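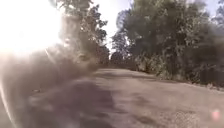

CAVALCANTI, January – Dudance Racing has signed Clotilde Vasseur to drive its second car in the Arnuvov Touring Series this season. She replaces the team's reserve driver, who filled the seat for the final two rounds last year.

Vasseur has made 56 starts in the series and finished fourth in the standings with 184 points last season. She will test the new car at the Clistetti circuit before the opening race, a 300-kilometer event.

"I know the engineers and I like the car," Vasseur said. "We want points from the first weekend."
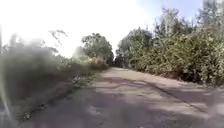 Media contact

Dudance Racing press office, Cavalcanti. Interview requests are taken until 5 p.m.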